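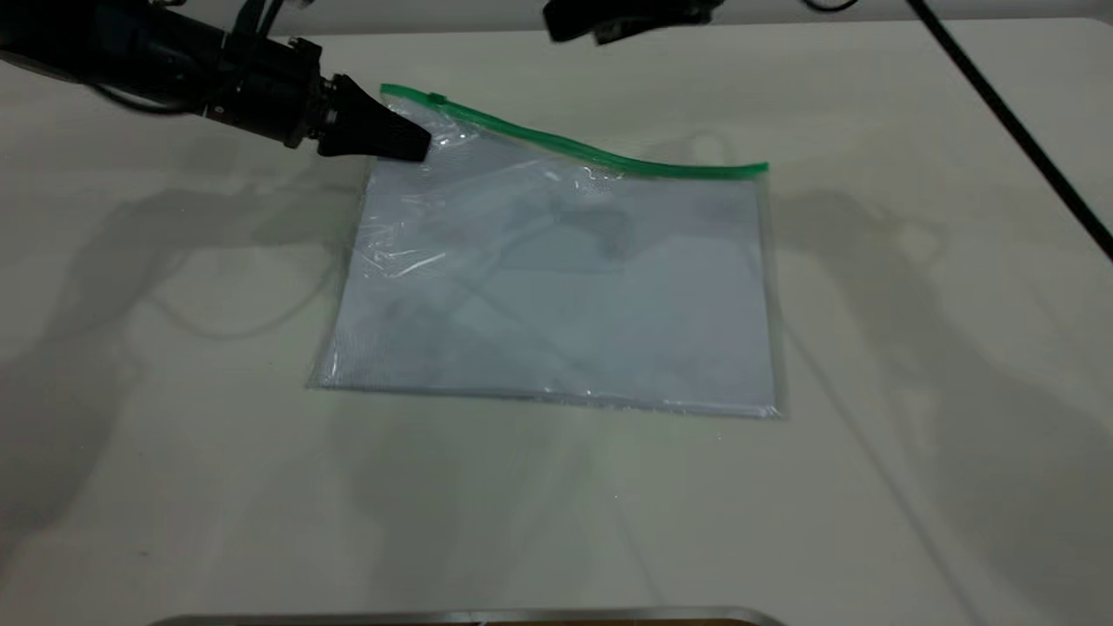 A forwarder who read my March column objected that detention fees are the only thing that gets boxes back to the depot, and that without them every importer would use containers as free storage. The objection is fair as far as it goes. A fee that rises with time does move equipment. My complaint concerns when the clock starts.

Most carriers on the short-sea routes start free time at discharge. The importer can't collect until the terminal releases the box, and release depends on yard stacking, customs holds and truck slots. At Delavance last year, one consignee took 100 boxes off a single service and paid detention on boxes that were still behind the terminal fence when free time ran out. The carrier, Vokavar, billed 3881 dollars and later credited none of it.
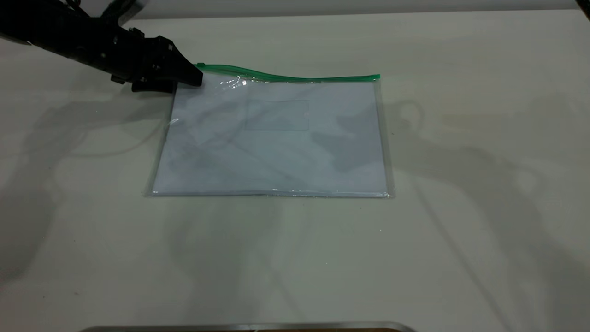
Who should carry the cost of a terminal delay? The party that picked the terminal, and that is the carrier. It signs the stevedoring contract, it sees the yard data, and it can claim against the operator. The importer has no contract with the yard at all.

Starting the clock at first available pickup would need one extra time stamp. Trisov, a small feeder line, already sends that stamp to its customers – it just doesn't bill from it. The change would cost carriers some revenue in bad weeks. It would also put pressure on terminals from the customers they listen to.

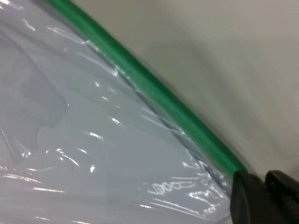

Items packed in pouches are often the last to be cleared.

Two days of free time from availability would be tighter than most current tariffs. I would still take it over a longer period that begins before the cargo can be touched.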